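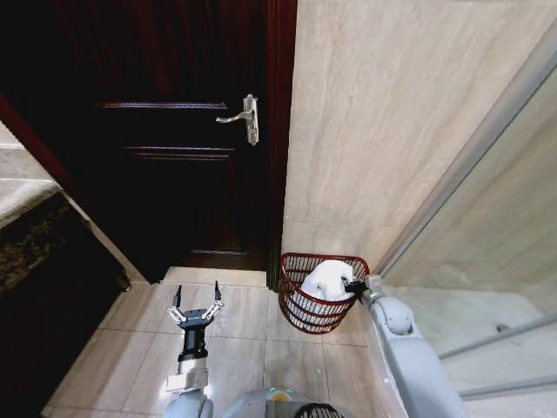 ## Draughts, a thread

**1/** First cold week in the flat and I've finally started on the draughts. Posting as I go so I remember what I did next year.

**2/** Gas and electric came to £200 last January. I was wearing a coat to watch telly. The windows were replaced before I moved in, so I'd always blamed the boiler.

**3/** Digby Trevaskis upstairs lent me a box of incense sticks. Close everything, light one, move it slowly along each gap and watch the smoke. Keep it well away from curtains.

**4/** Worst place was the letterbox. Second was where the pipes go through the wall under the kitchen sink. The hole is twice the size it needs to be and you can feel the air on your hand.

**5/** Doors next. Gap at the bottom of the bedroom one is 11 mm at the hinge side and less at the other. Floor isn't level. Measure both ends before you buy anything.

**6/** I bought a Tosska brush strip for that. Cut it with a junior hacksaw, then trimmed the bristles with kitchen scissors. Screws supplied were too short, used my own.

**7/** The foam tape was a waste of money. I put Nepia tape round the bathroom door two years ago and it has gone flat and come away at the corners. Rubber seal this time.

**8/** Someone asked about the pipe hole. Filled it with ordinary decorator's caulk and a bit of backing rod. Don't seal up air bricks or the vent in a room with a gas fire.

**9/** Total so far is roughly three evenings and less than I spent on the electric heater I no longer want. Heater is a Gosholm, works fine, free to anyone who can collect.

**10/** Angus Paewai says to do the loft hatch before anything else. I'm on the ground floor, Angus.

**11/** Letterbox cover arrives tomorrow. Will add to this once it's on.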